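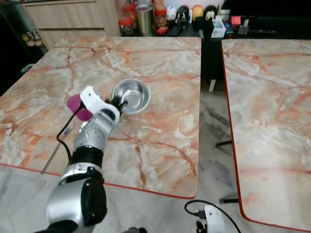
Gripper beside the steel bowl, head camera view.

Setting a pre-grasp pose for shiny bowls in Lakus

Polished metal gives most depth cameras trouble. The inner surface of a bowl reflects light and the depth image comes back with holes in it, so the planner has nothing solid to aim at. This page shows how to fit the rim instead and place the gripper next to it. You need Lakus 2 or later and a calibrated head camera.

1. Start the camera node and open the Lakus viewer. Check that the table plane is found. A veined or patterned top is fine, as the plane fit uses depth only.

2. Crop the cloud to the table. Set the lower limit to 7 mm above the plane. Any lower and noise from the table top gets in.

3. Switch the detector from "blob" to "rim". It looks for an ellipse in the colour image and projects it on to a plane parallel to the table.

4. Set min_points to 200. With fewer, the fit jumps from one cycle to the next. Our last good fit used 1,335.

5. Pick the approach side. For a shallow bowl, use "side" and leave the wrist offset at its default.

6. Add the cable and anything else lying on the table to the collision map by hand. Thin objects are often missed.

7. Run plan_pregrasp with execute set to false, look at the path in the viewer, then run it again with execute set to true.

If the arm stops short of the rim, redo the hand-eye calibration before changing any offsets. Tanko Wike's calibration notes are in the Lakus docs folder.

Wing-yan Fang, April 2018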